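How to Mark a Dot Grid on a Work Table

Filed under: Workshop and Craft Room
By Mohsin Virk

A dot grid on a table top lets you square up fabric, paper, leather or thin wood without reaching for a ruler every time. Full lines work too, but they get busy, and it is easy to mistake one for the edge of a pattern piece or a pencil mark. Dots stay in the background until you need them.

My table in the Gollance Street workshop has 4,000 dots on it, 50 one way and 80 the other, spaced half an inch apart. It took most of a weekend. If you have not done this before, try a small board first. A grid of 20 by 21 is 420 dots and can be finished in an evening.

What you need

A flat table top or board, already sanded
Dark matte paint and a foam roller
A paint marker with a fine tip, light gray or off-white
A long steel ruler
A large framing square
Masking tape
A strip of thin aluminum or stiff plastic for the template
A small drill bit, slightly wider than the marker tip
Clear matte topcoat

Choosing the spacing

Half an inch suits sewing patterns and bookbinding. One inch is enough for quilting or wrapping parcels. If you work in metric, use one or two centimeters, and do not mix systems on the same table. I tried that on an old bench and ended up ignoring both grids.

Measure the top and work out how many dots will fit with a plain margin all the way round. Leave at least two inches on each side. Edges take the most wear, and dots near them rub off first.

Painting the top

Wipe the surface with a damp cloth and let it dry overnight. Roll on a thin first coat. It will look patchy. Let it dry for as long as the can says, sand it lightly with fine paper, wipe off the dust and roll on the second coat at right angles to the first.

Use a matte finish. Gloss reflects the ceiling light and makes small marks hard to see, and markers tend to bead up on it. Very dark gray is easier to live with than pure black, which shows every thread and crumb. I used a color called Clirkstead from the local paint counter, but any charcoal will do.

If you want the edge of the table left bare, mask it before you paint and pull the tape while the second coat is still slightly soft. Pull it back on itself at a low angle.
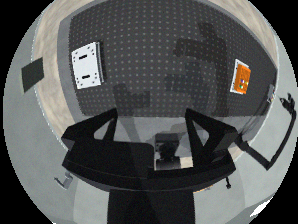 Pale gray dots in a regular grid on a dark surface.

Making the template

Cut the strip a little longer than the short side of your grid. Draw a pencil line down the middle and mark your spacing along it, measuring every mark from the same end. If you step along from one mark to the next, small errors add up and the last hole can be off by an eighth of an inch.

Punch each mark with a nail so the bit does not wander, then drill. Clean off the burrs on both sides. File a small notch at each end of the strip, in line with the row of holes. The notches are what you will use to line it up.

Marking the guide lines

Lay a strip of masking tape down each long side of the table, just outside the grid area. Use the framing square to set the starting row at a true right angle to one long side. Check it from the other side as well. Table tops are often out of square, so pick one edge to measure from and write "start" on the tape there.

Mark the row spacing on both strips of tape, again measuring every mark from the start. When you are done, measure the two diagonals of the grid area. They should match. If they do not, move one strip of tape until they do.

Adding the dots

1. Shake the marker and test it on scrap until it flows evenly.
2. Set the notches of the template on the first pair of marks and tape it down.
3. Touch the marker straight down through each hole and lift it straight up. Do not twist.
4. Lift the template without sliding it.
5. Wipe the underside before moving to the next pair of marks.

Work away from yourself so your sleeve does not drag through fresh paint. Every few rows, stop and look along the table from one end. A crooked row is easy to spot from there. You can take off a fresh dot with a cotton swab and a drop of water if the marker is water based. Once it has dried, dab over it with the table paint and do it again.

Sealing

Leave the dots for a full day. Test the topcoat on a scrap board first, with a few dots from the same marker. Some topcoats make the paint bleed. Galinico brush-on was fine with mine. If yours smears, switch to a spray and build it up in light passes with the window open. Two coats are enough for a sewing table. Give it another coat if you use glue.

Looking after it

Clean the top with a barely damp cloth and skip the scouring pads. Put a cutting mat down before using a blade. I touch up worn spots once a year, usually in July when the shop is quiet, using the same strip of aluminum. Keep yours hung on a nail near the table, with the spacing written on it.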